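Progress report to the Nyamweya Fund
Dramdale Workshop: refitting of the parts room
Period covered: March to August

1. What the grant was for

The Fund gave us a grant for new furniture in the parts room and for putting the stored parts in order. Before the grant, the parts were kept in cardboard boxes along the corridor, and many people lost time looking for what they needed. The total sum was 800 pounds for small fittings and paint. The larger furniture was paid by the workshop itself.

2. Furniture

The yellow furniture is now in its place. We have chosen one strong colour for all pieces, so that a dark part is quickly seen when it is left in a wrong place. Most of our parts are black, and on the old brown shelves they were very difficult to find.

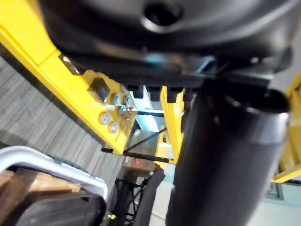
The painting took longer than we planned. The first coat was too thin at the corners, and we had to order more paint from Kotard in May. This caused a delay of 12 days. The cost of the second order was 68 pounds and it is included in the table of expenses which we sent in June.

3. Sorting of the parts

Sorting began in June. The rule is simple – trays and shells go on top, small pieces go on the lower shelf. We have asked all users to follow it also when they are in a hurry. 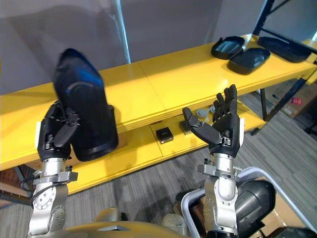 Report prepared by the Parts Room Coordinator, Dramdale Workshop

The rule is followed well in the mornings and less well towards the end of the day. We still find pieces put down where there was free space, and the written list does not always agree with the shelves. We have printed 40 labels, and the remaining ones will be printed when the names of the parts are decided.

The cube-shaped pieces were a separate question. At first they were kept together with the trays, but they took too much room there. Now they are set out in a small grid, two by two, on the yellow cabinet.

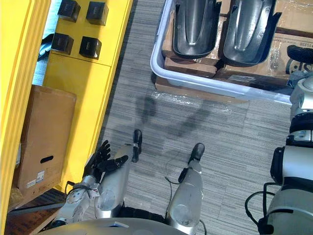

Photo: Dramdale Workshop

We would like to keep this arrangement until the end of the year and then ask the users for their opinion.

4. Difficulties

The Wonda boxes which we ordered for screws and washers were delivered in a wrong size and were returned. We are waiting for the new ones. The carpet was also discussed, as small parts are hard to find on it, but a new floor is outside the present budget.

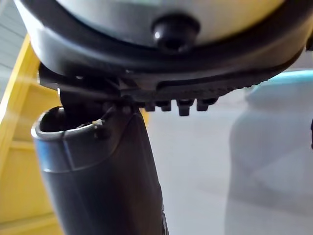 5. Next steps

In September we will finish the labels and correct the written list. We also ask the Fund for permission to move the unspent part of the paint money to the boxes – the exact amount will be sent with the next table of expenses.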